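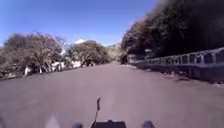 Embla Viklund

Como configurar uma sequência de e-mails de boas-vindas com segmentação por origem

Este tutorial cobre a montagem de uma sequência automática de cinco mensagens para novos assinantes, com ramificação conforme a página em que o cadastro foi feito. Os nomes de menu são os do Jekolar, na interface em português. Quem usa outra ferramenta de envio encontrará funções equivalentes com outros rótulos.

Requisitos

Conta com permissão de administrador.
Domínio de envio próprio, com acesso ao painel de DNS.
Pelo menos dois formulários de cadastro publicados.
Textos das mensagens já redigidos, em formato simples.

1. Autenticar o domínio

Abra Configurações > Domínios > Adicionar e digite o domínio sem "www". O sistema gera três registros: um TXT para SPF, um CNAME para DKIM e um TXT para DMARC. Copie cada valor para o painel de DNS. Se já existir um registro SPF no domínio, não crie um segundo: edite o existente e inclua o novo mecanismo antes do "~all" ou do "-all". Dois registros SPF no mesmo domínio produzem erro permanente na verificação.

Para DMARC, comece com a política "p=none" e um endereço de relatório que alguém de fato leia. A política pode ser endurecida depois que os relatórios mostrarem alinhamento em todas as fontes legítimas de envio, inclusive o sistema de notas fiscais e o de suporte, que costumam ser esquecidos.

Volte ao Jekolar e clique em Verificar. A propagação pode demorar algumas horas.

2. Criar o campo de origem

Em Contatos > Campos, crie um campo de texto chamado "origem". Use minúsculas, sem acento e sem espaço. Marque a opção "Não sobrescrever se preenchido". Sem ela, um contato que se cadastra pela segunda vez em outra página perde a origem inicial e pode entrar no ramo errado.

Em cada formulário, adicione um campo oculto ligado a "origem" e defina o valor fixo. Neste tutorial são usados dois valores:

catalogo
webinar

O valor é sensível a maiúsculas. "Webinar" e "webinar" são tratados como origens distintas.

3. Montar a automação

Em Automações > Nova, escolha o gatilho "Contato confirmado" e não "Contato criado". O primeiro só dispara depois do clique no e-mail de confirmação.

Adicione os blocos nesta ordem:

Enviar mensagem 1 (boas-vindas, comum a todos)
Esperar 1 dia
Condição: origem é igual a "webinar"
Ramo Sim: mensagem 2A, esperar 2 dias, mensagem 3A
Ramo Não: mensagem 2B, esperar 2 dias, mensagem 3B
Unir ramos
Esperar 3 dias
Enviar mensagem 4
Esperar 4 dias
Enviar mensagem 5

Cada contato recebe cinco mensagens, embora sete precisem ser redigidas. O ramo Não recebe também os contatos com o campo vazio, de modo que 2B e 3B não devem mencionar o catálogo como se o leitor o tivesse baixado.

Em Horário de envio, defina a janela das 9h às 18h no fuso do contato. Quando o fuso é desconhecido, aplica-se o da conta.

4. Definir a saída

Em Opções > Condições de saída, inclua "Compra registrada" e "Descadastro". A primeira depende da integração com a loja. No Pilton, o evento chega com o nome "order_paid". O evento "order_created" não serve, pois inclui boletos ainda não pagos.

5. Testar

Cadastre endereços de teste, um por formulário e mais um sem origem. Reduza temporariamente todas as esperas para 5 minutos e desative a janela de horário. Confira:

se o remetente aparece com o nome correto;
se o link de descadastro funciona;
se cada endereço seguiu o ramo previsto, na aba Percurso;
se os parâmetros UTM chegam à ferramenta de análise.

Restaure as esperas antes de publicar. A automação não avisa que ficou com valores de teste.

6. Ler os resultados

A taxa de abertura é pouco confiável, pois alguns clientes de e-mail pré-carregam as imagens. Use cliques únicos sobre entregues. Na lista que serviu de base para este texto, 233 contatos concluíram a sequência em setembro e 79 clicaram em ao menos um link. Com volumes dessa ordem, não compare ramos a cada semana: as diferenças são quase todas ruído.

Erros frequentes

"Contato não elegível": o endereço está na lista de supressão. Verifique em Contatos > Suprimidos.
Mensagem 1 enviada em duplicidade: há duas automações ativas com o mesmo gatilho.
Campo "origem" vazio em todos os contatos: o campo oculto foi removido pelo plugin de cache da página. Exclua a URL do formulário do cache e repita o teste.

Correção: Florian Pfister apontou que, em contas antigas, "Unir ramos" aparece como "Convergir". O comportamento é o mesmo.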